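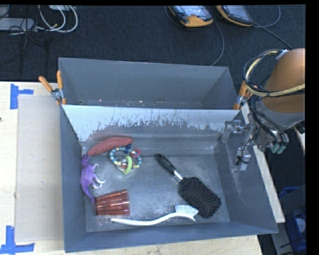
# Skodero gray metal bins, the pair: a review after one long winter of living with them

Posted January 1, 2021, with coffee

I have wanted to write about these bins for a while, and I kept putting it off on the theory that a bin is a bin and who on earth would read it. Then Margit Aasen, who I used to share an office with, wrote to ask what I was using for "all the stuff that isn't anything," and I sent her such a long answer that I may as well tidy it up and put it where other people can find it. So hello, Margit, you have read some of this already. You may skip to the part about the noise.

We bought two of them, both gray, and we paid $112 for the pair with shipping. I will say right away that this is a lot of money for two open metal boxes. Fidel said so when they arrived, and he said it again when he flattened the cardboard. I had been through enough fabric cubes and cracked plastic tubs by then that I was ready to spend more and be done, and that is more or less the spirit in which you should buy these, if you do.

## What we use them for

Our household has a category I have never found a good name for. A rattle under the sofa, a hairbrush from the car, a dish brush that has somehow made it all the way to the living room. Each of these things has a home, and the home is usually one flight of stairs away from wherever I happen to be standing with my hands full. For years I made little piles on the stairs. My mother made little piles on the stairs too, and she tripped on them as I do.

So now everything goes into the front bin as I walk through the house, with no sorting at all, and at the end of the day (or the next one, let's be fair) the bin goes up on the table and gets emptied item by item. The second bin sits right behind it. We have tried it as the "already sorted, please carry upstairs" bin and also as the laundry-adjacent bin for single socks, and I think we like it best as the upstairs one.

What you see in there is about as typical a load as I could hope for. The purple dinosaur is always in it. I believe I could empty the bin, lock the door, and come back to find the dinosaur. The nesting cups are usually stacked together when they go in, if I've had any say in the matter, and the beaded rattle goes in with whatever is nearest. And then the red one, the one shaped like a sweet potato, which the whole family calls the sweet potato, and which little Yamila Fuentealba, when she comes over with her parents, will choose over every other toy in the house. She walks straight past the nice things I bought specially. I've stopped buying the nice things!

## The good

They stay open. I know that sounds silly, but anyone who has owned fabric cubes will understand me. You toss something toward a fabric cube and the side folds in to meet it, and then you're bent over holding the cube open with one hand like you're feeding a reluctant horse. A bin with proper walls simply waits for you. I can drop a hairbrush in while walking by and it lands where I meant it to.

They are also very easy to see into. I hadn't thought about this when I ordered, I was only thinking about whether they'd last, but plain gray turns out to be a lovely background for finding things. Red cups, purple dinosaur, a white brush: your eye goes right to them. The basket we had before was a busy woven one with gaps in it, and small things worked their way down and stayed there until spring cleaning. I found a library card in that basket in March that I had already paid to replace.

Cleaning them takes a damp cloth and a dry cloth. We had a jam incident early on, which I won't describe except to say that it involved the lid not being on the jam, and I had the bin wiped and back on the table before the kettle boiled. With the woven basket I would have been out on the back step with a toothbrush.

And the rectangle shape is a blessing. Two of them sit one against the other with no wasted space between, so the pair takes up one tidy patch of tabletop. Round baskets always look so charming in the store and then you get them home and they leave those awkward corners that fill up with pens.

## The less good

The noise, then. Metal bins are loud. I cannot soften this for you. A plush toy is fine, a plastic cup makes a sort of clack, and anything hard dropped from standing height makes a sound that sends the cat out of the room. Beads are particularly bad. For the first week I was forever apologizing to Fidel, who works at the other end of the house and claims he could tell what I was tidying by ear.

We tried to fix it with a liner. I bought a felt one from Wumer, which fit well enough and did quiet things down a good deal, and which then collected every crumb and hair in the county and had to be washed constantly. It lasted three weeks before I took it out. These days the bins go bare and I lower things in instead of dropping them, if I remember, and if it's after bedtime I certainly remember.

The second complaint is scratches, and by this I mean scratches to the table more than to the bins. Ours is a pale wooden top and I'm fond of it, and I do not care to slide metal across it. So the rule here is lift, don't drag. Small adults and tired adults both find this rule annoying when the bin is full. If your table is glass or you don't mind a bit of wear, you can ignore this whole paragraph. I put a set of little stick-on pads from the hardware drawer under one of them in the summer, and they came off within days, so I can't recommend that either.

Third, and this one is my own fault, there are no dividers. The listing doesn't promise any. I just somehow pictured dividers. What you get is one big open floor, and if you put a kitchen brush and a hairbrush and baby toys in together then together is where they will stay until you deal with them. I have had a stern word with myself about the dish brush especially. It has a handle that seems to slip under whatever else is in there, and I would much sooner it never left the kitchen at all. Anything that has been down among the toys gets a hot wash before it goes near a plate, and the toys get their turn too.

## Compared with what we had before

I've mentioned the woven basket. Before that there was a Bernero plastic tub, which was cheap and cheerful and split along one side the first winter, after being left on the porch. I have no hard feelings, it was very cheap. My neighbor Enda Nic Aodha swears by her Zieliński crates, and I did borrow one for a week to see. It's a handsome thing and a good deal quieter, I'll give her that. It was also heavy enough empty that I didn't enjoy carrying it full, and carrying is most of what I do. Enda keeps hers in one spot and brings things to it. If that's how you work, go and look at the crates first.

For me the Skodero bins come out ahead, and it's mainly the walls and the wiping.

## A few small tips if you buy them

Get two. One on its own becomes a bottomless pit, whereas with two there is at least somewhere for the sorted things to go, and the emptying feels like moving forward.

Empty them on a table. I did it on the carpet for the longest time, kneeling, and my knees had opinions. Standing up at the table I get through a bin in the time it takes to listen to 3 songs, provided I don't stop to play with anything.

Take the long things out first. Brushes, wooden spoons, rulers, whatever you have. They lie across or under everything else, and once they're gone the rest is easy to pick up.

Nest the cups before they go in. Loose, they roll around and hide things inside themselves (a hair clip, once half a cracker).

And let a child help if there's one around. Yamila's job is to hand me the dinosaur, and she takes it very seriously.

## Would I buy them again?

Yes, though I'd wait for a sale, and I'd warn the cat. Four stars out of five, with the missing one for the racket. If Skodero ever makes a version with a quiet bottom I will be first in line and Fidel will be right behind me, holding the receipt.

Margit, the smaller size you asked about was out of stock when I looked. I'll check again and write to you.

Delia Ocampo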